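What the Lounge Robot Does to the Job

Most arguments about automation in building services are arguments about headcount. Headcount is easy to put in a spreadsheet, so it gets discussed. I supervise the day crew at Metwally, an office building with 284 desks and a good deal of soft seating, and my complaint is with the part that doesn't go in the spreadsheet: how the work is divided once a machine has a share of it.

Since August we have had a two-armed robot assigned to lounge reset. Lounge reset means cushions back in place, glasses collected, floor clear, seating aligned. The task list in the old manual ran to a page and a half. On paper it is light work, and that is why it was chosen first.

The people who wrote the business case had timed it as light work. Nokuthula Joubert, who did the lounges for years before this, never treated it as a separate job. She did it between other things, on the way from the kitchen to the meeting rooms, and she used the walk to notice what else was wrong. A stain on a seat panel was reported the same morning. So was a loose carpet tile. None of that was written in the task list, so none of it was transferred.

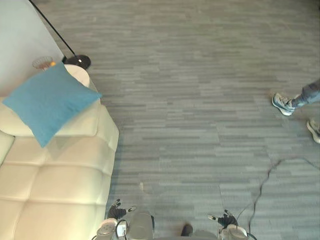
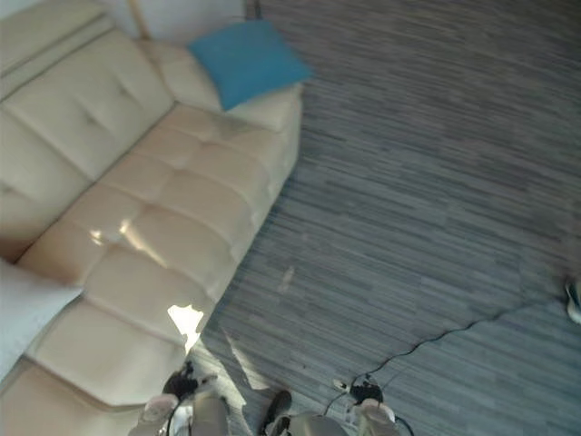 What we have now is a reset task with a start time, an end time and a log. The log is good. It records each pass and each item handled, and it doesn't round up. Before this we had a signature on a clipboard, and I know what those were worth on a Friday. I would not go back to the clipboard.

But a task with a log needs someone to read the log, clear the faults and keep the floor in a condition the machine can work on. That is now part of Nokuthula's shift. She checks for trailing cables and bags before a pass, stays within reach during it, and signs off the exceptions afterward. The vendor's training material calls this "oversight" and allows no time for it. Her pay grade has not moved, because the grading sheet has lines for cleaning and for supervision of staff, and this is neither.

Zbigniew Bednarek, our facilities manager, takes the other side. His view is that bending over low sofas for a whole career ruins backs, and that any hour taken out of it is an hour gained. He is right about the backs. Two of my crew have had surgery. Where I part with him is on the hour. It was moved to standing and watching, and it came out of the time she used to spend noticing things. Watching a machine is tiring in its own way - you cannot look away, and you cannot get on with anything else.

My position is narrow. I am not asking for the robot to be removed. I am asking that three items be settled before it is given the fourth floor. First, oversight goes into the schedule as timed work. Second, it gets its own line on the grading sheet, above general cleaning. Third, someone is assigned a plain inspection walk every day, with no task attached to it, and the findings go in the same log as the machine's.

The third will be the hardest to get funded, as a walk with no task looks like idle time to anyone reading a report. It used to be free. We should expect to pay for it now, and the cost belongs in the same column as the machine.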